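Gristevstead 桌面手工邮件列表 存档
主题:Re: Re: 饭桌上怎么分小零碎(盒子、托盘、桌布)
发件人:方雅琴 Yaqin Fang
收件人:列表全体
上一封:Re: 饭桌上怎么分小零碎
下一封:(无)

Kerttu 好,大家好!

你那封信我是端着面条看完的,看到你说珠子滚进暖气片底下那段差点呛着。先把你的原信贴在下面,免得后来加入的人摸不着头脑,然后我一条一条啰嗦。

> 发件人:Kerttu Salminen
> 主题:Re: 饭桌上怎么分小零碎
>
> 各位,
>
> 我的中文还是老样子,写错了请直接改,不用客气。
>
> 我家没有单独的工作台,只有一张吃饭的桌子。每次想分一分抽屉里攒下来的小东西(珠子、扣子、小石头、瓶盖、孩子从路上捡回来的各种宝贝),都要先把饭桌清出来,分到一半又要收掉吃晚饭。上次我把一袋 3,000 粒装的米珠放在桌角,胳膊肘一碰,后面的事你们可以想象。暖气片底下现在还有。
>
> 后来我花 42 欧元在 Kauppinen 买了那种很漂亮的分格盒,带透明盖子,19 个格子。买回来才发现格子太深,手指进不去,想拿最底下的一颗只能整个倒出来,等于又从头来一遍。盖子也不是每格单独密封,盒子一斜,小珠子就从隔板上面跑到隔壁去了。
>
> 所以我的问题是:
>
> 一,你们分东西的时候用什么托着?盘子、烤盘、毛毡垫,我都试过,都不满意。
>
> 二,分到一半要吃饭怎么办?
>
> 三,不知道是什么的东西放哪里?我这里最多的就是这一类。
>
> 四,桌布要不要撤掉?我婆婆说一定要撤,我懒得撤。
>
> 还有雅琴上次提到她用纸盘子,能不能多说一点?是买的还是自己折的?
>
> Kerttu

好,先说纸盘子,因为这个我能讲一晚上。

自己折的!我用的是白卡纸板,那种买衬衫或者买相框里头垫着的就行,要硬一点,但是不能硬到折不动。四边用没水的圆珠笔沿着尺子压一道印子,再往上折,折起来的边不用高,一指节都嫌多。Kerttu 你的分格盒最大的毛病就是深,手进去要拐弯,托盘越浅越顺手,手掌可以直接搁在边上,手指平着伸进去就夹到东西了。边的作用只有一个,拦住滚的。珠子滚起来没什么力气,碰到一点点坎儿就老实了。

四个角怎么固定,我前后换过好几种办法。最早是用胶水,胶水干了以后角是硬的,挺好,可是盘子就再也摊不平了,收起来占地方。后来用订书钉,里面那一面有钉脚,刮手,还会勾住线。再后来用透明胶带,夏天太阳一晒就翘,翘起来的那一点胶正好粘住最小的珠子,抠都抠不下来。现在我就只折不粘,哪条边不肯站就夹一个黑色的长尾夹。拿掉夹子,纸板往下一按又是平的,塞进书架边上的缝里。夹子的两只银色耳朵竖着也不用放倒,我还挺喜欢它竖着,端盘子的时候拇指可以顶一下。缺点是从旁边伸手过去拿剪刀会挂到袖子,穿毛衣的时候尤其要当心,我有一次挂着袖子把整个盘子拖了小半张桌子,居然一颗没掉,所以我对这个浅边是真心佩服。

颜色一定要白。我试过用黑的,想着白珠子、透明珠子在黑底上看得清楚,是看得清楚,可是深颜色的东西全没了,而我抽屉里深颜色的居多。白底上哪怕是透明的珠子,只要有点光,旁边总会有一小圈影子。花底的千万别用。我有一个印樱桃的搪瓷托盘,漂亮得很,在里面找红珠子找到怀疑人生。

说到光。我家饭桌靠左手边进太阳,上午最好,所以我分东西都赶在上午。晚上开灯我就只做穿线,不做分拣,灯光下橘色和红色、深蓝和黑色在我眼里完全一个样,第二天早上一看,前功尽弃。Kerttu 你那边冬天上午也没多少太阳,要不试试把台灯放低,从侧面打过来?灯从头顶照下来,自己的脑袋正好挡着。侧面的光还有一个好处,表面有没有凸起、有没有划痕,一下子就看出来了。

接着回答第四条,桌布。

你婆婆那一派在我们列表里人数不少,我尊重她们,但是我不撤!我那块粉色的雪花桌布,银闪闪的那块,一年到头铺着,六月也铺着,我妈每次来都问我怎么还在过圣诞。我不撤的理由很没出息:撤了就要叠,叠了就要找地方放,放好了就懒得再铺,然后桌面就多一道锅底印子。再说光桌面太滑,珠子掉在光桌面上,弹一下就能直接出发去厨房;掉在布上一般就停在那儿了,最多滚一小段。

但是我得老实交代,银色雪花是个陷阱。太阳一照,满桌子都亮晶晶的,你要是掉了一颗银色的米珠在上面,祝你好运。我的办法是只要分的是银色、白色、透明这一路的,就在托盘外面再垫一块深色的旧枕套,垫得比托盘大一圈,掉出来的都落在枕套上,最后四个角一提,抖回盘子里。其他颜色就随它去了。还有,闪粉这东西会掉,会粘在珠子上,介意的人请用没有闪粉的桌布。我不介意,我的东西本来就已经够花哨。

(插一句,去年有人在列表里推荐过 Zivmont 的那种绒面防滚垫,我也买了一块。好用是好用,就是吸猫毛。不养猫的可以考虑。我家没有猫,猫毛是从我姐姐家穿在裤子上带回来的,照样粘了一垫子。)

第二条,分到一半要吃饭。

这个我是吃过亏的。以前我的做法是把所有东西推到桌子里面去,前面腾出一条来吃饭,结果是一边喝汤一边提心吊胆,汤没喝好,珠子上还溅了油。后来我逼着自己守一个规矩:一次只倒出一个托盘装得下的量,多一把都不行。这样到了饭点,整个托盘端走就完了。端到哪里去呢?端到书架前面那一截,就是桌子贴着书的那一边,那里反正不能放碗,放了碗就要往书上溅。我平板套子就竖在那儿,靠着书,颜色是那种发灰的深绿,耐脏。兔子也坐在那儿。

兔子我得介绍一下,因为前两次线上聚会都有人问。大白兔子,毛绒的,头上一顶粉色带长耳朵的帽子(兔子戴兔耳朵帽子,我也觉得多此一举,可是它就是这么设计的!),两只脚直直地朝前伸着,小嘴张着,一副刚听完八卦的样子。它原来是我外甥女的,搬家的时候说先放我这里,放着放着就成了我的。它的正经用处是压东西:图纸、说明书、超市小票,往屁股底下一塞,风吹不走。它旁边那只高高的粉盒子我用来存包装纸和丝带,盒子下面那块彩色的画太好看了,我一直把有画的那一面朝外。再后头是红色的塑料筐,装大件,毛线、没织完的东西、织完了不好意思给人看的东西。灰色那一大块织物我还没有想好归谁管,就先搭着,搭了很久了。

有人会说你这桌子这么满,还教别人收拾。我的看法是,靠墙那半边满一点没关系,要紧的是手边这一块要空得出一个托盘的位置。我从前老想着哪天把整张桌子彻底清光再开始做手工,结果就是从来没开始过。现在一个托盘大的地方就开工,反而三天两头在做。

然后是你的第三条,不知道是什么的东西。哎呀,这一条我看了最有共鸣。

每次把抽屉角落里那层底子倒出来,认得的先挑走,纽扣归纽扣,珠子归珠子,别针归别针,剩在盘子里的那些才真正耽误时间。我手头现在就有一个黑色的圆盖子,扁扁的,面上一圈小小的凸点,摸着很舒服,可我把家里能拧能按的瓶瓶罐罐都试过一遍,没有一个跟它配。扔吧,按照规律,扔掉的第二天它的主人就会出现。留吧,又没有哪个格子写着“舒服的盖子”。

还有一颗橘色带棕黄斑点的小东西,我到现在也说不好算石子还是算珠子。我分类的时候它一会儿进石子那堆,一会儿进珠子那堆,我先生路过说像小鸟蛋,他一说我就更不知道放哪儿了。这种东西你要是让我立刻做决定,我能坐在那里捏着它发呆到水烧干。

所以我后来干脆给它们专门留个地方,叫“待认领”。就是一个普通的小碟子,不分格,不贴别的标签。规矩是:

分拣的时候拿起来看一眼,叫不出名字就进碟子,不许看第二眼。

碟子满了才处理,没满就不管它。

处理的时候叫上家里别的人一起看,我先生认螺丝和垫圈特别准,我认不出来的他瞟一眼就说这是柜门上的。孩子认玩具零件也准得吓人。

大家都不认识,但是有人喜欢,就归喜欢的人。没人喜欢的,再见。

那个黑盖子按规矩早该再见了,可是我喜欢它,所以它归我了。规矩是我定的,我占点便宜也没什么。我现在拿它当压片,分小石子的时候用它轻轻一扣,石子就不乱跑,再一颗一颗放出来。你家要是也有来路不明的圆盖子,先别扔,试试看,比用手掌捂着好,手掌会出汗,出汗就粘。

再说说顺序,因为 Sterkus 那边的几位新朋友私下写信问过我,我一起在这里答了,省得抄好几遍。

我的顺序是先大后小。先把大的、硬的拣出去,盖子、扣子、钥匙圈之类,剩下的就都是小的。小的里面先按材质分,再按颜色分。很多人一上来就分颜色,因为分颜色好看、过瘾,我懂!我以前也是。可是你分好一堆红的,里面有玻璃珠、木珠、塑料珠和一块碎贝壳,真要用的时候还是得再分一遍。先按材质,闭着眼睛都能分一半,玻璃凉,木头轻,拿在手里就知道。2 毫米以下的我最后分,而且一定一口气分完,中间不接电话不开门。有一回中间接了个电话,回来以后对着两堆看起来一样的珠子想了半天,哪堆是分过的,完全没有印象,只好倒在一起重来。

工具方面。尖头镊子我不大推荐,夹圆的东西容易崩出去,越用力崩得越远。头上带点软垫的夹取工具比光金属的温柔得多,对有弧度的、表面滑的东西特别友好,捏住的时候不需要死命使劲。要是手头没有,自己在镊子头上套一小截硅胶管也凑合,记得两边套得一样长,一长一短的话夹什么都歪。还有一个土办法是牙签头上抹一丁点蜡,去粘米珠,一粘一个准,但是蜡会留在珠子上,穿成项链贴着皮肤的就别这么弄了。

小勺子也好用,冰淇淋店那种扁头塑料勺,推珠子一推一片。我攒了一把,洗干净放在笔筒里。我先生问我为什么笔筒里没有笔。

装的问题,也就是分完以后放哪儿。Kerttu 你那个分格盒,我倒是觉得别急着送人。格子深是深,装大号的扣子和木珠不是正好吗?大的不会从隔板上面溜过去,也不用伸手指进去抠,一抓就是一把。小的另外找家。我的米珠都在装过药片的小瓶子里,口子小,倒的时候一点一点敲出来,标签写在瓶底,不写在瓶身。写在瓶底是因为我的瓶子都倒着放在抽屉里,拉开抽屉看见的就是瓶底。要是你的架子是平视的,那当然写瓶身。

盖子透明的盒子还可以拿张厚一点的软布剪成和盖子里面一样大,垫在盖子和隔板中间,关上的时候压着,串门的就少很多。我拿的是一块旧的眼镜布,叠了一下。这个办法是从前在 Gristevstead 手工角听一位老太太讲的,她连缝衣针都这么放,她说放了大半辈子没跑过一根。我对缝衣针没有她那么大的胆子。

至于你暖气片底下那些珠子,把旧丝袜套在吸尘器管口上,拿皮筋扎紧,开小档慢慢走,珠子会吸在丝袜上,关机之前先把盘子伸到下面接着!我第一次没接,一关机,哗啦全掉回去了,还多滚了几颗到沙发底下。沙发底下那次的收获顺便包括一枚顶针、一块拼图和一粒硬得像石头的葡萄干,葡萄干也进过待认领碟子,被孩子认出来的。

还有几句零碎的:

托盘纸板用久了中间会鼓,翻过来反着用一阵就平了,但是折边的印子得重新压一遍。

折边的时候远的那条边可以折得稍微高一点点,人往外推东西的劲儿总是比往回拨的大,自己不觉得。

盘子底下别垫杂志。垫了高度是舒服,可是杂志会滑,盘子跟着滑。要垫就垫那种带橡胶点的防滑布。

孩子要帮忙的话给他单独一个盘子,不要共用。共用一定会吵,吵起来一定会翻。给他的盘子里放大颗的,扣子什么的,他分出来的类别你别去改,上次孩子按“圆的”和“生气的”分,我到现在也没看出哪些在生气,但是他分得前后一致,抽查了好几颗都对得上。

剪刀、胶水、热水杯,三样都放在不是拿珠子的那只手那边。我是右撇子,所以统统在左边。热水杯最好连桌子都不要上,我自己做不到,就不劝你们了。

哦对了,Kerttu 你上次问中文里“收纳”和“收拾”有什么不一样,我想了一下,我理解的收拾是今天下午干的事,收纳是买盒子之前幻想的那件事。列表里有教中文的老师吗,请出来纠正我。你那封信里我只找到一个小地方可以改,可是改了反而不如原来有意思,所以不改。

下次碰头要是还轮到交换零碎,我带一瓶橘色系的来,里面有几颗带斑点的玻璃珠,谁做秋天颜色的拿去正好。那颗不知道是石子还是珠子的我不换,先说清楚。你暖气片底下那些要是吸出来了,混色的也别嫌弃,装个袋子带来,我最爱分别人的混色,比分自己的起劲多了。

另外谁手里有多余的硬白纸板,衬衫里拆下来的就行,给我留几张!我手上这张边角已经有点软了,折过太多次。

我去把面条碗洗了。

雅琴

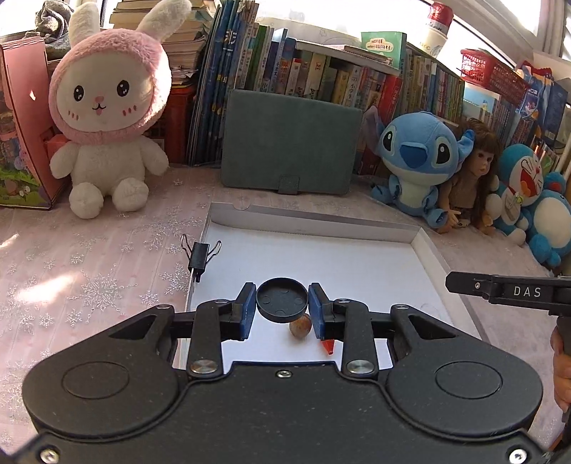
本存档页最后修改:六月,下午 4:10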